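Brush Rack Set (Oslow drop, October)

README, v2. Written in a hurry, will tidy up later.

What's in here

Records for desk things to do with brush writing: racks, brushes, rests, water pots, ink stones. 211 items, 3,037 pictures. One folder per item, one text file per folder. Racks are the biggest group at 70, brushes are counted separately even when they hang on a rack.

Folders

racks/ - standing racks only. Wall racks went to Dustden, ask them.
brushes/ - single brushes, sorted by handle colour then size
rests/ - incl. the ceramic ones
pots_stones/ - mixed, sorry

Fields in the text file

name - short, lower case
finish - what you'd say looking at it (dark brown, black, pale). Don't guess the type of wood.
pegs - total on the bar
pegs_used - pegs with a brush on
brushes - left to right, colour of handle and cap
ornament - free text. Dragon, cloud, plain etc
notes - anything else

pegs and pegs_used are often different, leave them that way. An empty peg is not an error. 185 of the item files have been checked by a second person, the rest only by me.

Known problems

- "cap" and "knob" both used for the top end of the brush. Mean the same thing. Will pick one.
- Ferrule spelt three ways in the older files, search for "ferule" as well
- Shadows on the wall are sometimes taken for extra brushes when people count quickly. Check agianst the pegs.
- Koo labels have their own numbering, ignore it

Worked entry

name: dragon rack, dark
finish: dark brown
pegs: 6
pegs_used: 4
brushes: black handle cream cap / slim black cream cap, white marks / large, tan shaft, black knob / thin black cream cap, white marks
ornament: dragon head each end of top bar, cut-out scroll panel at the bottom
notes: pegs 2 and 5 empty

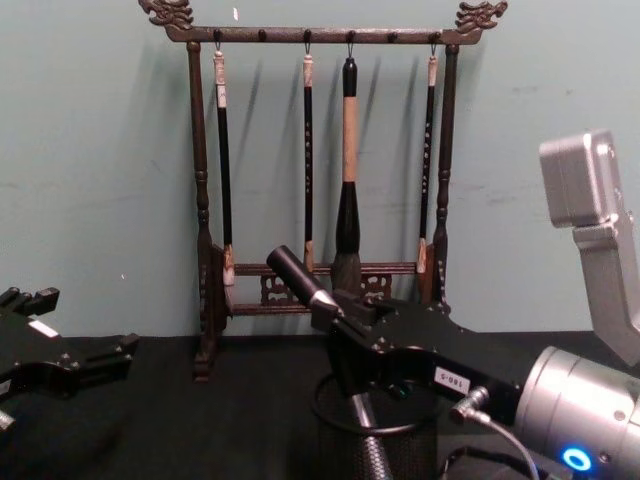
Brushes always go left to right, never by size. If two look alike, write both out in full, no "same as above", it breaks the search.

Changes

v2 - pegs_used added, Ultex folder names dropped
v1 - first lot

Questions and corrections to Giuliana Villanueva. Thursdays are best, I'm in the store room the rest of the week and the signal is terible.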